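Search this site
Enter keywords
Go

Camping and Overnight Parking FAQ
Tusavura Raceway

Where can I stay overnight during a race weekend?

Tusavura Raceway has 2 overnight areas. Gineo Field is on the infield, inside Turn 6, and takes tents, vans and small trailers. Bakix Lot is outside the main gate and takes motorhomes, fifth wheels and anything else too long for the infield tunnel. Both are open for every major event from the spring opener through the last club race in November.

How many sites are there?

Gineo Field has 173 sites. Bakix Lot has 200. Site numbers are painted on the ground at the front left corner of each space and match the number on your parking pass.

Do I need a race ticket as well?

Yes. A campsite pass covers the space and one vehicle. Everyone staying on the site needs an event ticket for the full weekend, including guests who only plan to stay one night. Children under 12 get in free with a ticketed adult but still need a wristband, which you can pick up at check-in.

What time can I check in?

Gates open to campers at 9 a.m. on the day before track activity begins. If you arrive after 10 p.m., park in the holding lane beside the main gate and check in when the booth opens at 6 a.m. You may sleep in your vehicle in the holding lane, but please don't set up awnings, grills or chairs there.

When do I have to leave?

Checkout is noon on the day after the final race. Traffic is heaviest in the two hours after the checkered flag, so many campers stay the extra night. There is no added charge for it.

Are there hookups?

Bakix Lot has 30-amp and 50-amp electric at every site and water at most of them. Sites without water are marked on the map and cost less. There are no sewer hookups, but the dump station by the exit road is open all weekend. Gineo Field has no hookups. Drinking water taps are located at both ends of the field.

Can I run a generator?

In Gineo Field, yes, between 7 a.m. and 10 p.m. Generators are not allowed in Bakix Lot, where every site has power.
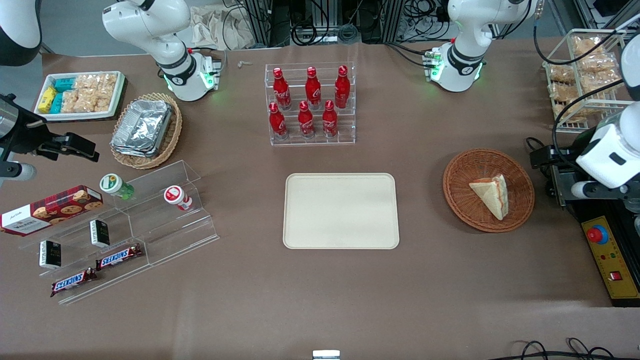

Robot arms over a tabletop.

Where are the showers and restrooms?

The shower building for Gineo Field is behind the Jugah Grandstand, a short walk through the pedestrian tunnel. Bakix Lot has its own shower building near the first row. Both are free and are closed for cleaning from 1 p.m. to 2 p.m. each day. Portable toilets are placed along the service road and remain open overnight.

Can I see the track from my site?

The first row of Gineo Field faces the exit of Turn 6 and has a clear view through the fence. Other rows have a partial view or none. You may stand on a factory-built roof platform if it has a railing on all sides. Scaffolding and homemade platforms are not permitted.

Can I have a campfire?

Fires must be in a raised metal pit and kept well away from tents and vehicles. Ground fires are not allowed anywhere on the property. Charcoal and propane grills are fine. Put used coals in the marked steel drums, never in the trash containers. If the county issues a burn ban, propane grills only.

Are pets allowed?

Dogs are welcome in both camping areas on a leash no longer than six feet. They may not enter the grandstands, the paddock or the midway. Do not leave a dog alone at your site during track sessions, when noise levels are high.

Can I bring a golf cart or bicycle?

Bicycles and scooters are allowed on the service roads during daylight. Golf carts need a permit, sold at check-in, and the driver must be a licensed adult. Dirt bikes and ATVs are not allowed.

How do I camp next to my friends?

Buy your sites in the same order if you can. If you are ordering separately, enter the same group name at checkout and we will place you together when space allows. Group requests can't be taken at the gate.

What if the race is rained out?

If an event is moved to the following day, your campsite pass is extended automatically. Campsite passes are not refunded for weather. If the whole event is canceled, the pass can be used at a later event that season or refunded to the original card.

Can I renew the same site for next year?

Yes. Current holders receive a renewal email after the season ends and have until the date in that email to pay. Sites that aren't renewed go on public sale.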